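Which connector goes where on this green board? (and how do I keep it steady)

Posted Tue 16 March by Kiều

Hi all, hoping somebody can help before I break something. I've got a control board with an Ethernet jack in one corner, a pile of white and black plugs along the front, and a loom that was pulled off before anyone labelled it. One of the plugs is black with red and white wires. I can't work out how hard I'm meant to push, and every time I lean on it I'm sure the board is bending. Ours sits on a plastic storage box like this one so it's up at a decent height.

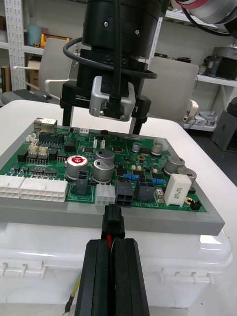
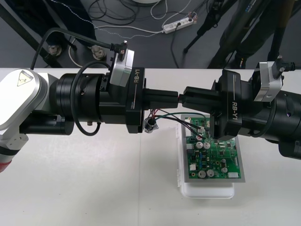

Green board in its grey surround, up on the box. Black connector with the red and white wires at the front edge in the first one.

Is a box okay to work on, or should I get a proper board holder? The one I looked at was $43 and I'm a bit tight this month.

Trinh Phùng

The box is fine! I've done heaps of boards on a storage tub. What matters is that the board is held around its edges and there's nothing poking up underneath. If the tub slides, put a bit of rubber shelf liner under it — the cheap roll is plenty.

For the plug, power off and unplugged first, then find the latch or the keyed corner. A lot of those 2x2 ones have two square holes and two with the corners shaved, so they only go in one way. Line it up dead straight, push on the housing (never the wires) and put a finger behind the socket if you can reach. If it's fighting you, pull it out and look again. I forced one last October and spent 35 minutes straightening pins with tweezers.

Dosta

just push harder lol, they're always stiff

Erari

Please don't just push harder. Check the colours against the diagram too, as two sockets the same shape can carry different voltages. No diagram? Look for tiny printing beside each socket and write it on masking tape before you plug anything in. And keep clear of the big capacitors, they can hold a charge for a while after you switch off.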